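**Handout 6 — Surface Care of Soft Toys**
Rendanari Institute, Program in Household and Nursery Services
Issued 31 Mar 2020

This handout accompanies the practical unit on plush articles. Students should read it before the session and bring it to the workbench. Machine laundering is covered in the June module and is not repeated in these notes.

### 1. Scope

Surface care means wiping the outer pile of a toy without soaking the filling. It is suited to light soil, dust, and marks left by handling. A toy that has been soaked through, or that has an odor coming from the filling, should be set aside and referred to the instructor.

Before any wiping, read the sewn-in tag. If it states "surface wash only," the methods below apply in full. If the tag is missing or can no longer be read, treat the toy as surface wash only.

### 2. Wiping long pile

Open the wipe out and gather it again loosely, so that there are several clean folds to work with. A flat wipe tends to skate over long fur and leaves the base of the pile untouched.

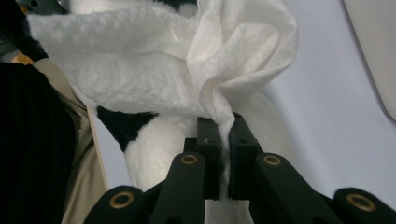

Work in the direction in which the fur lies, using short strokes and light pressure. Turn to a clean fold as soon as the one in use shows soil. On toys of more than one color, complete the white areas first and the dark areas afterward, with a separate wipe for each. Felt parts are dabbed and never rubbed — felt pills quickly, and the damage cannot be reversed.

### 3. Arranging the work surface

Keep the wipes to one side and the storage bin at the back of the table, leaving the middle clear for the toy. Close the lid of the package between uses. Support the toy from both sides while its upper surface is being wiped, and avoid lifting it by the tag.
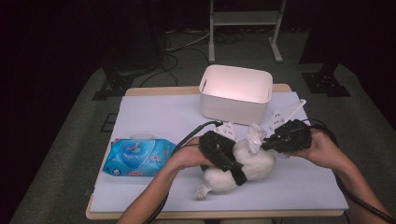

According to Orakzai, left-handed students should reverse the arrangement, and the wipes should in any case be placed on the side of the hand that does the wiping. The department accepts either layout in the practical assessment, provided that the student does not reach across a cleaned toy.

### 4. Returning the toy to its container

Allow 15 minutes of air drying before the toy is put away. Lay it on its back with the face uppermost, and smooth the fur around the eyes and muzzle with dry fingers. Small accessories, such as leaves or ribbons, are placed last and should not be pressed under the body.

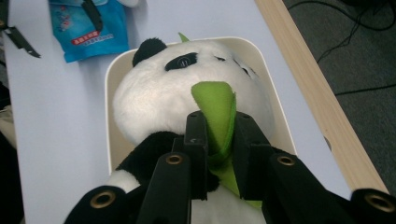

Stivomik would prefer that accessories be kept in a separate pouch, on the grounds that bright felt may transfer color to white fur in storage. The point is a fair one for long storage. For toys in daily use, the practice in section 4 stands.

### 5. Preparation for the next session

Complete worksheet 14 and bring one plush article with a legible tag.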